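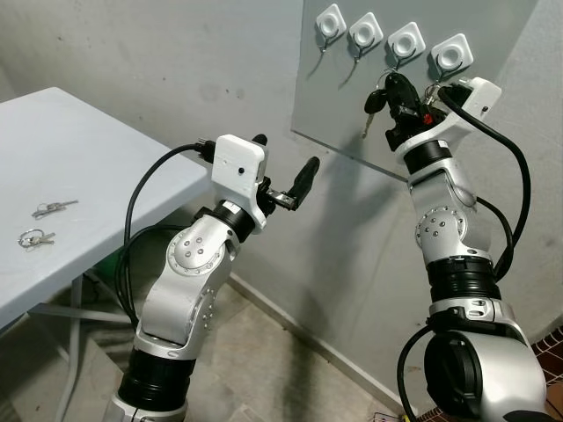 Thursday, morning session. Work resumed on the Ritus ledger, the estate account book of 1753 received from the Arumugam collection in September. The volume was returned to the bench after its period of rest under light weight, and the text block was examined again before any further treatment was approved. Clodagh McGrath has asked that the background for all record photographs of the binding be settled now. White board makes the vellum look yellower than it is, and black loses the edge of the spine. A plain light gray is preferred, close to the gray of the wall in the photograph at the head of this entry, with a matte surface. Guoqing Long will cut a sheet of gray card to suit and keep it in the flat file with the scale bars.

Condition of text block. The paper is a laid rag stock, sound in the middle gatherings and soft at the lower outer corners. Old damp staining runs from the tail edge up to the third line of writing on most leaves. The iron gall ink is stable in the main hand. In the second hand, which begins with the entries for oats and lime, there is haloing on the back of the leaf and slight cracking along the heavier downstrokes. No loss was found in the figures columns. Two leaves near the end have been folded in to save an uneven edge and should stay folded.

Ink testing. Iron(II) test strips were applied at 13 points, all on strokes in the second hand. Every point but one gave a positive result. The exception was a later correction, which has the look of a carbon ink and was left alone. Full readings are on the loose sheet clipped inside the back cover of this notebook.

Repair tissue. Trials of remoistenable tissue were continued on sample paper from the offcut drawer. Gelatin at 2 percent gave adequate hold with the least water. The methylcellulose samples lifted at the corners when flexed and will not be taken further. Anikó Lengyel prefers the gelatin for the ink losses and wheat starch paste for the plain margins, well away from writing. I agree, with the reservation that the paste made up on Tuesday's recipe was too thick and should be sieved twice.

Afternoon. Surface cleaning of the first four gatherings was completed with soft brush and smoke sponge. Debris from the gutters was kept in labeled packets: sand, a few seed husks, one bent pin. The sand is presumably blotting sand and should go back to the collection with the volume.

Sewing. The original sewing is on three raised supports, of which the middle one has broken at the joint. Diarmuid Geraghty looked at the structure and advised against resewing. He proposes an extension of linen thread at the broken support, laced through the existing hole in the board. This will be tried first on the dummy book.

Storage. The Zumard box is too shallow by the thickness of the clasp. A replacement has been requested, with a drop spine. Dymphna Tully notes that the shelf mark on the old wrapper does not agree with the Riletell catalog entry, and the wrapper must not be discarded until that is resolved.

Digital copies. Master images are to be made at 600 ppi, before repair of the second-hand leaves, and again after. File names follow the folio numbers in pencil. The ink page numbers skip from 88 to 98 and are not to be used.

Outstanding: blotters to be changed before closing; gelatin to be ordered; fold in the endleaf to be discussed with Clodagh before it is opened.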